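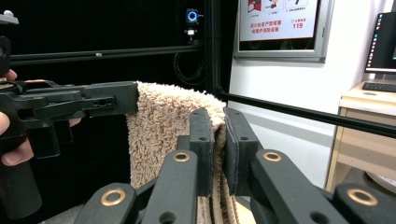 Ticket 318: Beige terry towels shedding and not folding to shelf size

Status: Closed
Opened: 16/08/2020
Opened by: Solange Nguyen, guest house front desk
Assigned to: Ketill Bach, laundry room
Copied: Florêncio Godinho (purchasing)
Item: Kurness bath towel, beige, terry
Equipment: Damgaard dryer, left-hand unit

Problem as reported

The beige bath towels are leaving lint on the dark bath mats and on guests' clothes. Two guests mentioned it at checkout. The towels also come out of the fold too wide for the Zidar shelves in the upstairs closet, so the door does not close on the top shelf. The white towels we had before fit the same shelves. Please advise if we should send the beige ones back.

Entry 1, Ketill Bach

Took a stack from the upstairs closet and checked them by hand. The loops are not pulled and the hems are sound. Lint comes off when the towel is shaken. I don't see a reason to return them yet.

Asked the desk how they had been washed. Answer: with the bath mats, warm, with fabric softener. The label says wash separately before first use, no softener. I can't find anything in the log to show the separate wash was done when the towels came in during July.

Entry 2, Ketill Bach

Dryer check. The lint screen on the left-hand unit was full and there was a mat of lint in the slot under it. Cleaned both. Ran the dryer empty for a few minutes and checked the outside vent. Airflow is good.

Washed one load of beige towels alone, warm, half the usual detergent, no softener, extra rinse. Dried on medium. Picked up a lot of lint on the screen. Cleaned it and ran the same load again. Much less the second time.

Entry 3, Solange Nguyen

Thanks. Put a set from that load in room 4. No lint on the mat this morning that I could see. Still have the closet problem. They are fluffier than before, so if anything the stack is taller.

Entry 4, Ketill Bach

Measured the shelf. Usable depth is 290 mm. The beige towels are being folded in half and in half again, the way we did the white ones, and that leaves them wider than the shelf. The beige towel is a bigger towel. The fold has to change.

Fold to use from now on:

1. Pick the towel up by the two corners of a short edge and let it hang. Give it one shake.
2. Check that the side edges hang straight. If one corner has slipped, take hold of it again before folding.
3. Lay it flat on the table and smooth the pile with your forearm.
4. Bring one long side in by a third, then the other long side over it.
5. Fold the short ends in so they meet at the middle, then close it like a book.
6. Press down once. Put it on the shelf with the rounded edge facing out.

Do not stack more than the shelf label allows. Terry this thick needs room above it or the bottom towels go flat.

Entry 5, Florêncio Godinho

Question from purchasing. There are 200 of these on order for the annex. Do I hold the order or let it go through?

Entry 6, Ketill Bach

Let it go through. Please ask for the delivery to come to the laundry first and not straight to the closets. Each new towel needs two washes on its own before it goes to a room. I will put a note on the door.

Entry 7, Solange Nguyen

Refolded the top two shelves with the new fold. Door closes. The third shelf is done as well except for the hand towels, which were fine as they were. One bath towel had a loose thread at the hem. I cut it and did not pull it.

Resolution

Lint: towels were put into use without a separate first wash, softener was used, and the dryer screen was not being cleaned between loads. Wash settings changed as in entry 2. Screen to be cleaned after every load.

Shelf fit: fold changed as in entry 4. Printed copy is taped inside the closet door and over the folding table.

Left open on a separate ticket: bath mats still need their own wash day.

Closed by Ketill Bach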